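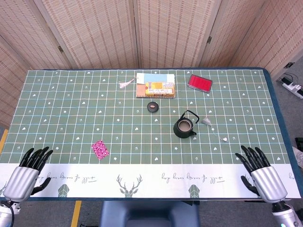
Posted by Thirumalai Poojary, equipment planning, Elska
22 March 2025

Wanted: a part-time equipment buyer who doubts things

Elska needs someone to help decide whether we buy more robot hands, and if so how many, from whom, and on what terms. The job is 70 hours a month through the end of August. It is paid, it is mostly desk work, and a fair amount of it is reading quotes that leave things out.

The work the hands are meant to do is small tabletop work. Picking up a tea bag by its string or its paper tag. Moving a little cast-iron teapot by a wire handle. Getting one notebook out from under a pile of other stuff without dragging the pile along. We run a tea and stationery gift business, and the packing tables are full of items like these, thin or floppy or an awkward shape. I have sat through four sales presentations this year and every one of them used a cube.

I should say where I stand, so you can decide if you could put up with me. I think a pair of five-fingered hands may be the wrong purchase for most of what we do. I also think I could be wrong, and I don't want to spend next year's budget finding out. Stojan Popescu, who runs the packing floor and would be your other boss, is more hopeful than I am. You would report to both of us and we will not always agree.

What you would be doing

Going through the Vukari and Lundix quotes line by line and putting them on the same footing. Right now one includes cables, mounts and training and the other lists them as "available on request." I want one sheet that a person can read in five minutes.

Writing a list of test objects and tasks and getting both suppliers to agree to it before anybody brings hardware in. The list should include at least one heavy thing with a thin handle, one light thing that folds, something flat lying on a cloth, and something with a string. If a supplier asks to swap an item out, write down which one and what reason they gave.

Working out what a hand costs us over three years. That means spare fingers, covers, shipping both ways for repairs, the power and floor space, and the hours our own people spend standing next to it. The last one never shows up in a quote and I suspect it is the biggest number.

Finding out what happens when a finger breaks. How long is the wait? Is there a loaner? Does the warranty cover ordinary wear, and who decides what ordinary means?

Pricing the boring option. Two-finger grippers, suction, or a better table and one more person on the shift. If the boring option wins, I want the report to say so on page one.

Keeping a plain log of each trial. Tries, drops, help given by a person, minutes spent resetting. A video of the one good run is no use to me.

Who we are looking for

Somebody who has bought equipment before and regretted at least some of it. It could have been for a lab, a bakery, a print shop, a hospital store room. You do not need to program a robot. You do need to ask a supplier the same question three times in a friendly way.

You should be comfortable with spreadsheets and able to write a clear page of English. Some knowledge of service contracts would help a lot. If you have worked for a robot maker or a reseller, you can still apply, but tell us up front, and if you have a commission arrangement with any of them please don't.

A degree is not required. Neither is enthusiasm for automation. We had a very enthusiastic consultant from Vukčević for a month and the result was a slide deck with a payback period in it that nobody could trace back to a single invoice.

Practical details

You can do most of the hours from home. Plan on being on site for the trials, which take place at a table in a screened-off area of our building. The trials run whole mornings. Expect a lot of standing, and a lot of putting the same objects back where they were.

Pay is by the hour at our senior buyer rate, which we will tell you in the first call so that you don't waste an afternoon on us. Travel to site is covered. The contract ends when the report is delivered and there is no promise of a job after it, whatever Stojan tells you.

How to apply

Send a resume and one page, no longer, about a piece of equipment you talked somebody out of buying, or one you should have. What did the quote say, what did it leave out, and what did you do about it? Please skip the cover letter. Put reference 1202 in the subject line or it will go into the general sales inbox, where I will not see it.

Shortlisted people will be asked to do a paid exercise. We send you two real quotes with the names removed and you send back up to 300 words on what you would ask next. Applications are read as they come in, by me first and then by Stojan.

Questions about the trials go to Stojan. Questions about money go to me. Suppliers, please don't apply through this page to get a meeting. Two already have.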